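FOOD PACKAGING AND LABELLING
Unit 8: Flexible packs, barrier properties and label content
Handout prepared by Kirsty Sheehan

Read before the tutorial. The calculation sheet is separate and is handed in with the lab report.

1. Scope

This unit covers flexible pouches for ready-to-eat foods with moderate to high moisture content: marinated meats, pickled vegetables, cooked legumes and similar lines. Dry snacks were dealt with in Unit 7 and are mentioned only for comparison. Rigid trays with lidding film are left to Unit 9.

A flexible pack has to hold the product, keep it within its microbiological and sensory limits until the end of the stated life, survive distribution, and carry the information the law requires. The sections below take these in the order in which a packaging technologist normally meets them.

2. Film structure

Most pouches in this category are laminates. The outer layer carries the print and gives stiffness, the middle layer supplies the barrier, and the inner layer is the sealant. A common arrangement is polyester outside, nylon or foil in the middle, and polyethylene or cast polypropylene inside. Adhesive or extrusion lamination joins the layers.

Cast polypropylene is chosen where the filled pack will be retorted. Standard polyethylene softens at retort temperatures and the seals fail. Where the product is only pasteurised, linear low-density polyethylene is cheaper and seals at a lower jaw temperature.

Foil gives the best barrier to oxygen, water vapour and light, but cannot be used where the customer wants to see the product. Transparent barrier options are EVOH, PVDC coatings, and silicon or aluminium oxide deposited on polyester. EVOH loses much of its oxygen barrier at high humidity and should be buried between moisture-resistant layers.

3. Windows

A window is made in one of two ways. In a fully transparent laminate, the printer leaves an area without ink. In an opaque pack, an opening is cut in the opaque web and a clear web is laminated over it. The first method is simpler and has no cut edge to delaminate.

Light is the usual objection. Cured meat pigments fade under retail lighting when residual oxygen is present, and fats oxidise faster. Products coloured mainly by soy sauce, caramel or spice tolerate a window better, as the surface colour depends less on pigments that fade in light.
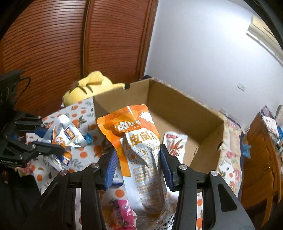

Why is the seal area kept free of product during filling?

Fat, brine or particles trapped between the sealant layers stop them from fusing across the full width, which leaves a weak point or a channel through which liquid can leak and bacteria can enter.

Seal contamination is the most frequent cause of leakers in wet products. Controls include a drip-free filling nozzle, a wider headspace, spreaders that hold the mouth of the pouch taut, and a second sealing station. Inspection after sealing does not replace any of these, because a channel leak may be too narrow to see.

4. Opening features

A tear notch is a small cut, V-shaped or straight, made in the side seal. It concentrates stress so that a tear starts under hand force. The direction in which the tear travels depends on the orientation of the film. Biaxially oriented polyester tears with fair control; unoriented polyethylene stretches and wanders. Laser scoring of the outer web improves the line without breaching the barrier, provided the score depth is monitored.

The notch must sit wholly within the seal. If it reaches the inner edge of the seal, the pack is open from the time it is made. Notch position should be checked at start-up, after each reel change, and after any adjustment to the side-seal jaws.

5. Label content

The following are normally required on a prepackaged food sold at retail. Check the current standard for the market concerned before signing off artwork.

Name or description of the food
Lot identification
Name and address of the supplier
Ingredient list in descending order of ingoing weight
Allergen declarations
Date marking
Storage directions where needed
Nutrition information panel
Net quantity
Country of origin statement

Imported foods whose original label is in another language need the mandatory particulars in English. An over-sticker is accepted if it is durable and legible, does not hide required information, and agrees with the original. Disagreement between sticker and pack, most often over allergens or date format, is a common reason for goods being held.

6. Worked case: the Gurkcombe pouch trial

The Gurkcombe plant packed a marinated product in two laminates, coded Kutier (clear, oxide-coated) and Bosomura (foil). The February run used 2,000 packs, with 1,000 in each laminate. Packs were stored at ambient temperature and sampled at fixed intervals. Seals were tested by dye penetration and burst pressure.

Sensory scores for the two laminates did not separate until late in storage, when the Kutier packs showed a slight stale note. Burst results were alike. The dye test found channel leaks in both sets, and these were traced to one filling head. The head was replaced and a further 700 packs were run in the Kutier laminate only.

Points for the tutorial: which result bears on the choice of laminate, which bears only on the filling line, and what the further run can and cannot show given that Bosomura was left out of it.

7. Terms

OTR: oxygen transmission rate, quoted with test temperature and relative humidity.
WVTR: water vapour transmission rate, quoted in the same way.
Headspace: the gas volume above the product in a sealed pack.
Leaker: a pack that has lost seal integrity.
Retort: heat treatment of a sealed pack under pressure.

8. Preparation

Read the Wei notes on seal strength testing, sections on peel mode and burst mode only. Bring one empty flexible pack from home, rinsed and dried, with the seals left intact on at least two sides. Scissors, rulers and iodine solution are supplied. Lab coats and closed shoes are required in the packaging lab.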